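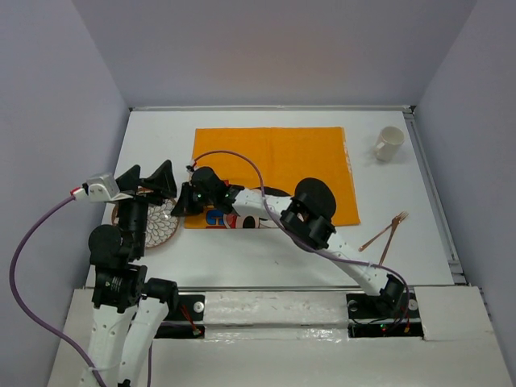

Setting a place

January 2026

I have been meaning to write about laying the table ever since the clocks went back, and then Christmas came and went with all its own tables to lay, and now we are well into January and I have finally sat down with a pot of tea to do it. So pour yourself something and forgive me if I wander.

My grandmother laid the table for everything. Soup, a boiled egg, a slice of cold pie at four in the afternoon when she was the only one in the house. There was always a mat, always a fork on one side (even when the thing being eaten plainly wanted a spoon), and a cup put well back where a sleeve couldn't catch it. I used to think it was fuss. I am now a good deal closer to her age than I like to be, and I've started doing it myself, one place at a time, most evenings.

It began with the mat. I had always been a bare-table person, or a tray-on-the-knee person if I'm confessing, and the placemats we owned were the cork-backed hunting scenes my husband's aunt gave us, which live in the bottom drawer and curl. Then last winter I went over to cloth. Cloth mats have their faults, and I'll come to the washing of them, but they make a table look as though somebody is expected. And I've discovered I like them loud! An orange one with a daft cartoon on it and big blue letters does more for a dark evening than any amount of tasteful oatmeal linen. My friend Viorica Enache, who has very good taste and a house to prove it, looked at mine for some time and then said it was certainly cheerful. I took that as permission.

Now, the washing. Cloth creases. It creases in the wash, it creases on the line, and it creases again in the drawer out of spite. For a month or so I ironed every one, and then I stopped, and nothing terrible happened. What I do now is pull them straight while they're damp, smooth them flat with my hands on the worktop and leave them there overnight. They come out a little rumpled and I have decided to like it. Fraying is another matter. Once an edge starts to go you can either hem it properly or pretend it's a fringe. Ecaterina Filip at our sewing group would have me fold it over twice and slip-stitch it, and she's right, it takes ten minutes. I have been pretending mine are fringed for quite a while.

Plates next. I gave up on the matching dinner service years ago, when we were down to five of the big ones and three of the small and a gravy boat with no reason to live. Since then I've bought plates singly, from the shelf at the back of the Radton market where everything is jumbled up together, and the only rule is that I have to want to eat toast off it. I lean towards white with a bit of brown, a leaf or a petal pattern coming out from the middle, and a brown rim to hold it all in. Brown had a bad few years, poor thing, and it's lovely with food. Eggs look wonderful on it. So does anything with cheese. A plain white plate makes my cooking look a bit underdressed, whereas a pattern gives you something pleasant to discover as you work your way down through the mash.

The mug should be plain, I think, if everything else is shouting. We have a cupboard full of the other kind (the seaside ones, the one from the Drodari garden centre with the robin, one that simply says GRANDAD although we have no grandad in the house) and I'm fond of them all at breakfast. At supper I reach for a plain white one. It goes at the top right, up away from the mat, and if you're anything like me you'll turn the handle the wrong way round at least half the time and have to swivel it when you sit down. My grandmother would have had a word about that.

And forks! I've gone a bit silly over forks. I had an idea that cutlery was something you got once, when you married, and then simply wore out. But at the same market stall I found some slender copper-coloured ones, and I had them home in my coat pocket before I'd thought it through. They're lighter in the hand than our old ones, which are built like garden tools. I don't put mine in the dishwasher. Warm water, soap, and a soft cloth straight afterwards, or they go spotty, and you'll be rubbing at them all through the news. I tend to put two out even when I'm having one course, one for the meal and one for the pudding I may or may not admit to.

You'll notice there's no knife in any of this. Winter suppers at ours are mostly things that give way to a fork: fish pie, stew that has been in since lunchtime, baked potatoes, my neighbour Ecaterina Bălan's cabbage rolls, which she passes over the fence in a covered dish and which I would happily eat standing in the snow. She makes enough for 42 people, and there are two in her house. She puts dill in, and a little smoked bacon, and she says the sauce has to be made the day before. I have tried it the same day and she could tell.

What I enjoy most is the minute or two beforehand. The oven is ticking, there's nothing left to chop, and I go back and forth with a mat, then a plate, then a cup. Nothing is lined up very well. The forks end up at a slant and the plate drifts off to the left because I've left room for the newspaper. I've tried to be neater and it doesn't last beyond the first week.

Several of you asked after the last post whether I was still looking for a proper tablecloth for the big table. I am, and I've measured it twice and got two different answers, so that will have to wait until my husband is home to hold the other end of the tape. In the meantime, if anyone has a good way of getting turmeric out of cotton, please do put it in the comments. It's the orange mat, so you can hardly see it, but I know it's there.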